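Cable keeps snagging near the wrist on our two-arm cell, how do you route yours?
Posted in Robot Cells & Benches

Kálmán Pintér
Hi all, first time asking, so bear with me if this runs long! We have a cell with two arms on an aluminum frame over a brown tabletop, and I'm the one who keeps it going between sessions. The trouble is the cable run down to the gripper. Every time the last joint turns far over, the slack catches on something, and twice this month the wrist sensor has dropped out right in the middle of a job. I swapped the cable (a Liapis one, 16 dollars) and it behaved for 11 days and then started again.
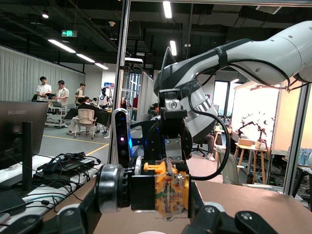

I've tried leaving more slack, and then it swings. I've tried less, and then it pulls at the plug when the arm reaches to the far side. The upper part is held with a strap and seems happy enough. My boss would like me to order the full Perton hose kit, but that's 513 dollars and I'd love to hear from somebody who's been through it before I spend that.

Afroza Paul
Oh, I feel for you, we chased this same thing most of last winter! I'd hold off on the kit. What you want first is one fixed point just above the wrist and one just below it, with a loop in between that's long enough for the full turn and no longer. To find the length, jog the last joint slowly to both ends with the cable taped in place, keep a hand on the stop button, and mark the cable where it goes tight. Ours came out at 17 inches, but yours will depend on your arm, so please don't copy my number.

Then look at the plug on the sensor itself. It should never carry any pull. I put a small clamp on the bracket right next to it (Trutbridge sells a soft-lined one, and a hook-and-loop tie does nearly as well), and that ended the dropouts for us. While you're in there, snug up the bracket screws too, and go over your sensor calibration again if anything moved. And do limit the joint range in software if your jobs never need the full turn. I wish I'd done that one first.

lulell_fan
just use zip ties. or get the Lulell sleeve, works fine on mine

Afroza Paul
Zip ties are okay for the still parts, but please go easy where it bends, they bit right into one of our cables!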